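The Tandcombe council wants us to love the self-serve kiosk at the library. I've had three goes at it now, and my favourite colour remains the face of the woman at the desk.

Her replacement greets me by asking whether I'd like to continue. Continue what? I've come to return two books.

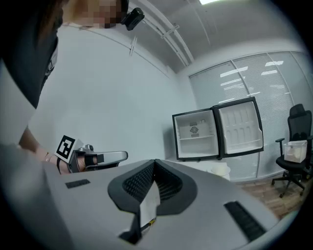
My neighbour Radosław Domański reckons I'm a dinosaur. He also drove 10 minutes back to Wróbel's last September to have a human explain his parking ticket. We all want efficiency for the bloke behind us in the queue, and a bit of a chat for ourselves.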